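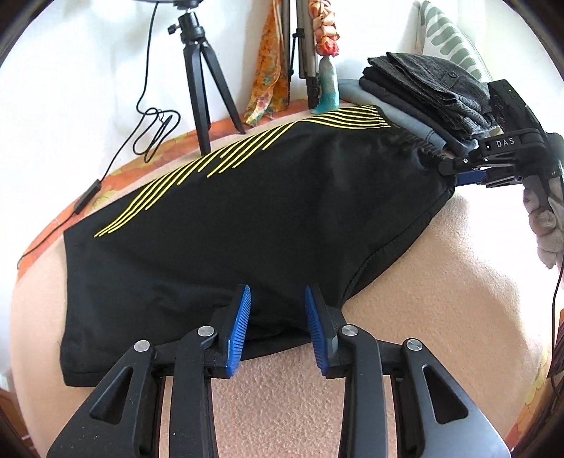
*Black athletic shorts with yellow stripes, on a fleece blanket.*

## Safari packing: treating clothes with permethrin

Treat clothing outdoors, at least a day before you pack. The spray we use at Kivalen is 0.5 percent permethrin in a 500 ml bottle.

- Read the label for coverage. Ours does around five garments.
- Hang each item, spray until damp, turn and repeat. Cuffs and sock tops get a second pass.
- Dry fully before folding – overnight in humid weather.
- Keep cats away until everything is dry.
- Leave out underwear and swimwear.

For the bag itself, use a soft duffel without a frame. Light-aircraft operators often set a limit near 20 kg, hand luggage included, so weigh it at home with a luggage scale. Avoid dark blue and black for drives in tsetse country; khaki and olive are fine.

Niamh Egan keeps the printable list for June departures.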